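We use cookies to keep you signed in and to see which pages get read. Accept | Manage settings

Filed under: Home & Laundry > Clothes care > Dark fabrics

Black clothes going grey and picking up fluff – what am I doing wrong?

Posted by hallway_sock, 20th March

Most of what I wear for work is black and it all looks tired after a few months. Everything goes in at 40 with a biological powder, and I use the tumble dryer when it rains. There are pale streaks on the folds and the fluff is terrible. I have a Studden front loader, if that matters. Is it the powder, the heat or the machine? I don't want to dye anything unless I have to.

Elba Ledesma

Pale streaks on folds are usually powder that hasn't dissolved, or rubbing in the drum. Try a rinse with nothing in it first. If the streaks go, it was powder. If they stay, the dye has worn off and washing won't bring it back.

What I do with mine:

1. Turn everything inside out and do up any zips.

2. Wash darks on their own at 30 with a liquid made for dark colours. Don't fill the drum more than three quarters, or the rinse can't do its job.

3. Take it out as soon as the cycle ends and lay it flat on the bed to check for marks before it dries. Daylight is best. Go over the seams and round any fastenings, where residue collects.

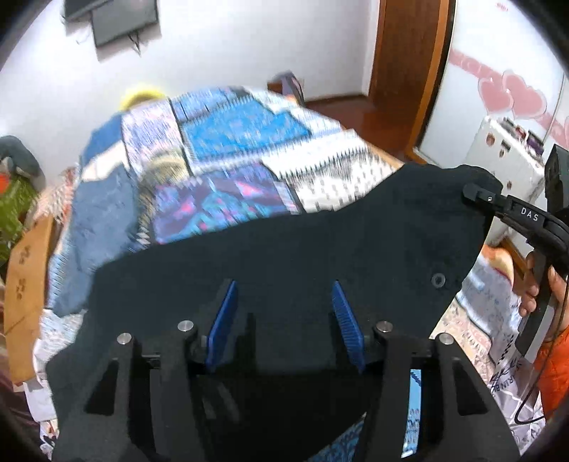 4. Dry it on a hanger indoors, away from the radiator. Direct sun fades black quickly.

5. Clean the filter and wipe the door seal. Old fluff sits in there and goes straight back on the next load.

Towels are the worst for fluff, so never put them in with darks.

Cadulano

Vinegar. Half a cup in the softener drawer. Been doing it for 10 years.

stelteo_mum

I'd go easy on the vinegar, my machine's booklet says it can harm the rubber seals over time. An extra rinse did the same job for me. I agree about the dryer though – I stopped using it for black things in January and there is far less fluff. For what's already on there, a damp rubber glove works better than a sticky roller. Wipe in one direction only.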